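4.2 Block play on a printed mat

Toy blocks are sold as a lesson in order. On a floral mat they mostly teach hunting.
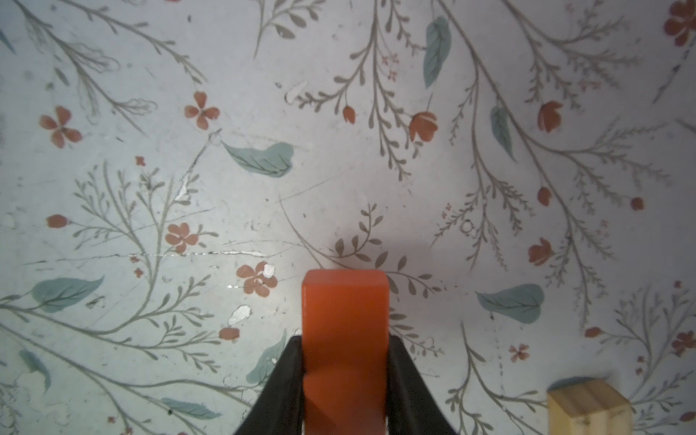 Plain wood suffered most; the orange block could hide from no one. Stacks — when they came — leaned.

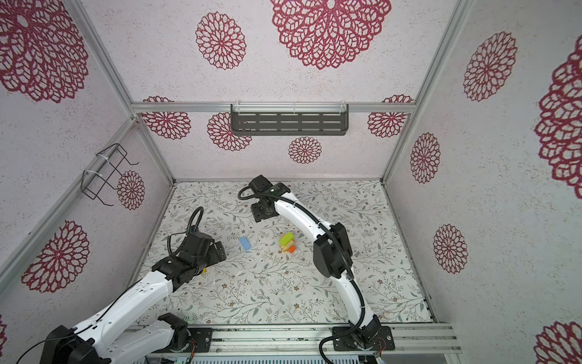 Figure 3. Blocks on the vine-print mat, Rutcombe.

We scored a pile as any block resting on another, a generous rule.
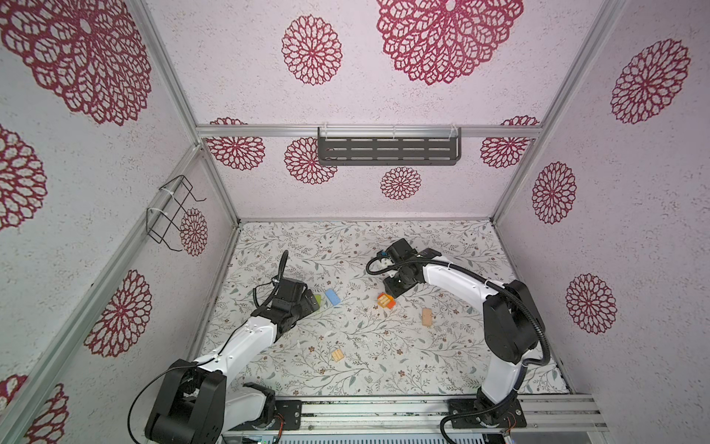
Lombardi objected that by this rule her desk is a pile. We kept the rule.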